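Minutes of the Bakery Corner planning meeting, Gedau Community Rooms, March

We started at 2, a little behind time, as everyone wanted a cup of tea first – and quite right too on such a chilly afternoon. The minutes of the last meeting were read and agreed.

**1. The bread table**

The first thing we talked over was the display for the open house. Everybody likes the light gray cloth and it was agreed to keep it. The brown wicker basket will stay on the left, with the braided loaf and the little flower-shaped bun beside it. 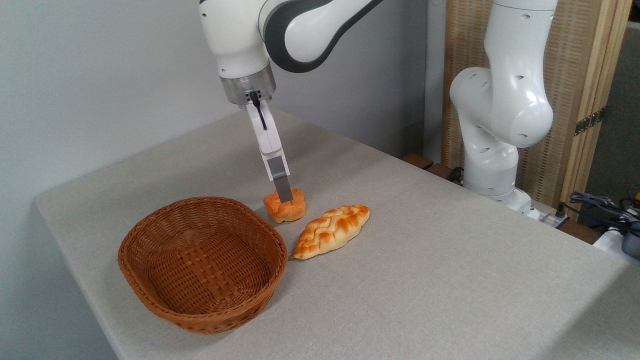 There was a long and friendly talk about whether one basket is enough. Bondia has offered a second one on loan, and we agreed to say yes, with our thanks, as long as it is a similar brown.

**2. Filling the basket**

Some of us would like the bread piled up in the basket before the doors open, and others would sooner leave it out on the cloth so that visitors can put it in for themselves. After a good deal of back and forth, we settled on leaving it out. 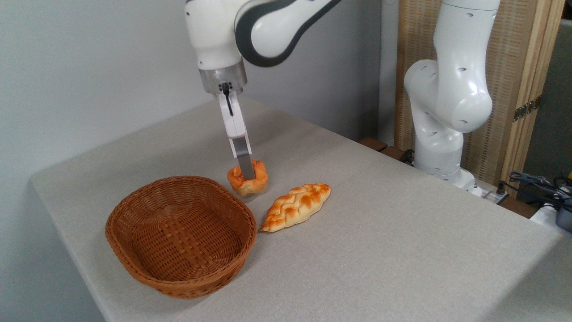 Skavon will be asked for a price on 16 more rolls, braided ones too if they have them.

**3. Leaflets**

Zheng printed 517 leaflets for us when we had only ordered 500, which was very kind. A thank-you card went round the table for signing.

**4. Any other business**

The tea urn needs a new lid. Carried over to April.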